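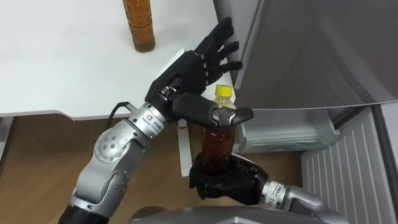
Projects > Student reports > Robotics

Working rules for a two-armed robot at a fridge

Tuesday – by Villads Bach

My project for the Irnitora course was to write a short set of rules for handling drinks bottles with a robot. Þröstur Vestergaard supervised it. The first draft had 15 rules, which was too many to keep in mind during a session.
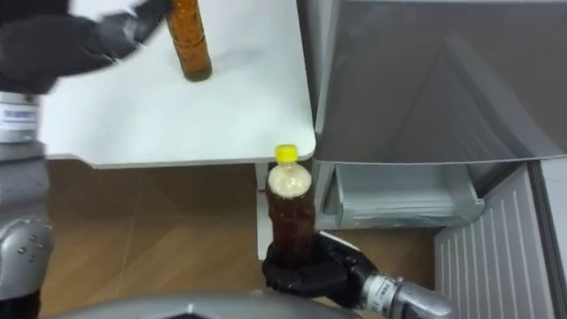 The rule I spent longest on is about grip height. My draft only said "hold the bottle securely", and two readers could take that in two ways. The text now says to grip the lower half and keep the bottle upright, as the right hand does with the yellow-capped one, so that the cap stays clear for the other hand. Arm speed near an open door is limited to 20 per cent.

Two-handed holds have a section of their own. Both hands must be still before either one lets go.

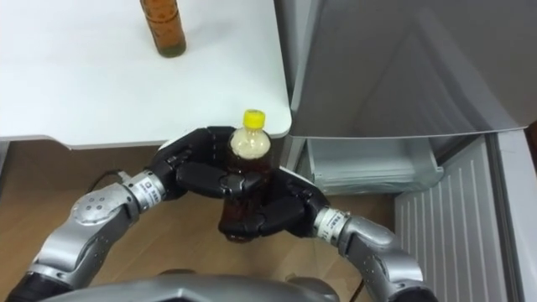 Fig. 3. Bottle held between both hands, fridge door open.

The last section covers people and floor space. Everyone stays outside the reach of the arms while the motors are on, and one person keeps a hand near the stop button. The tether is checked before each start, 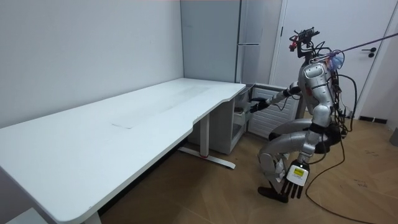
and again after any change of posture, such as going from standing to a squat. Cables on the floor are kept clear of the feet. I put the checks on one page, which takes around 2 minutes to go through.

I did not test the rules with heavier loads – that is left for the next group.

Related reports
Lultow: labelling stop buttons
Wudari gripper care notes
Ragnarsson lab induction, August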